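Home Energy and Electrical Safety Checklist, with Comments
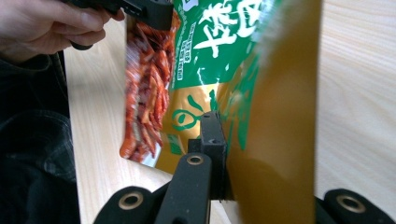

4 min read

I made this list for the families in our building in Pinheiro street, and later the parents' group of the school asked if they could have it too. It is for a normal flat or small house. You don't need tools, only a torch, a pencil and one free evening. Write Yes, No or Not sure next to every point. My own comments are under the points where people asked me most.

I am a retired maintenance electrician, and English is my third language, so please excuse some sentences. – Adalberto Seixas

PART A. SOCKETS, PLUGS AND LEADS

1. All socket plates are fixed firmly to the wall and have no cracks.
Comment: Push with one finger at the corner of the plate. If it moves, write No.

2. No plug or socket shows brown marks.
Comment: Brown means heat. Stop using that socket the same evening and call an electrician. Do not clean the mark away, he will want to see it.

3. No extension lead is plugged into another extension lead.
Comment: In our building this was the point with the most No answers. I had it myself, behind the television.

4. Heaters, kettles and tumble dryers go directly into the wall socket.

5. Cable reels are fully unwound when something strong is running on them.
Comment: A wound cable keeps its heat inside. I have seen one melted into a single piece, and the owner was only using a heater in the garage.

6. No lead passes under a carpet or through a door that closes on it.

PART B. CHARGERS AND STANDBY

7. Phones and tablets are charged on a hard surface, never on a bed or under a pillow.

8. Chargers are taken out of the socket when the battery is full.
Comment: The saving in money is small, I must be fair. But a cheap charger that stays in the wall day and night gets old quickly, and I prefer that it is out.

9. Television, console and speakers are on one switched lead which can be turned off at night.
Comment: Leave the router alone if somebody in the house has a telephone or an alarm which depends on it.

10. Batteries of bicycles and scooters are not charged in the hallway or near the exit door.
Comment: Please do not answer Not sure here. Go and look.

PART C. LIGHTS

11. Every lamp has a bulb which is not stronger than the number printed on the holder.

12. Old bulbs in the rooms used most are changed to LED.
Comment: Begin with the kitchen. The cupboard under the stairs can wait for years.

13. Lights are off in rooms where no person is.
Comment: Give this point to a child. In my daughter's house the boy of 10 does the round before bed and he is very strict with his father.

PART D. KITCHEN AND BATHROOM

14. The rubber seal of the fridge door closes well all around.
Comment: Close the door on a sheet of paper. If the paper slides out without any resistance, the seal is tired. Try with warm soapy water first, sometimes it is only dirt.

15. There is free space behind the fridge and the grille is without dust.

16. The filter of the tumble dryer is cleaned after each use.

17. Short showers are the habit, and the washing machine is started only when it is full.

18. No portable electrical appliance is used in the bathroom near water.

PART E. FUSE BOX AND ALARMS

19. The fuse box can be reached without moving furniture.

20. The switches in the box have labels which a visitor can understand.
Comment: "Back room" is not a good label if the family has two back rooms.

21. The test button of the safety switch was pressed in the last months and the power went off.
Comment: Tell the others first – my neighbour lost a long letter on his computer. If the power does not go off, call an electrician soon.

22. Smoke alarms were tested and they all make noise.

WHAT TO DO WITH THE ANSWERS

Any No in points 2, 10, 21 or 22 comes first. The rest you can do slowly. For Not sure, ask a neighbour to look with you, and if you both don't know, ask a professional. Keep the paper inside the door of the fuse box and repeat the list each September, before the heating season.

Last updated: September

37 shares | 3 comments

Plukel
Did the fridge paper test and it fell straight on the floor. Soapy water helped on three sides, the hinge side is still bad. Is a new seal worth it on an old fridge?

Adalberto Seixas
If the fridge is cooling well, yes. Write down the model number from the label inside before you order.

Zornance
Could you add something about electric blankets? My mother keeps hers folded in a drawer and I think it should be rolled.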